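Petstead warehouse visit, 30th January

Notes typed up on the train, so forgive the spelling.

Got to the Fluverden site early, gate was shut, walked round twice. Wanpen Rojanasak let us in by the side door. Coffee first. Then vests, then a sheet to sign, then straight to the floor.

Smaller than I expected. 463 bin places, all on metal shelving, bins numbered by aisle. They send out 3,000 parcels in a good week, mostly collars, tags, spare parts for water fountains. Big stuff (beds, crates) goes through the Dristari building and we didn't see it. Pity.

Returns is where I spent most of my time. Kamol Chantharasri has run it since May. Boxes come back taped, untaped, taped over the old tape. His rule - look at the top flap, look at the markings on the side, then it gets a bin. Anything slit goes to the bench to be checked before it's shelved again. Two people on the bench, four on Mondays.

Asked about the tape. They used to buy paper tape from Sukprasert, went back to plastic becuase the paper lifted in the damp. Kamol still likes the paper one. Wanpen does not. Moved on.

Bins are open at the front so you can reach in without pulling them off the shelf. Good idea, I want the same for our back room. They do get dusty underneath, shelves too, and the low ones are murder on the knees. 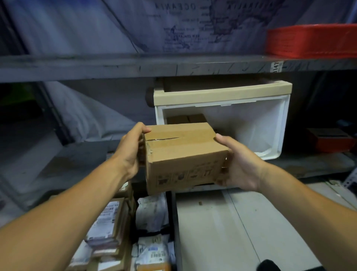

Small carton with a slit in the tape, held in front of one of the open-front bins on the lower shelf.

Tried a bit of sorting myself. Slow! Put a box of tags in with the fountain filters and had to go back for it.

Ran out of time for the label printers. Missed lunch as well. Wanpen is sending the bin supplier's price list, will pass it on when it comes. Next visit is Dristari if they'll have us - tell me by Friday if you want a seat in the car.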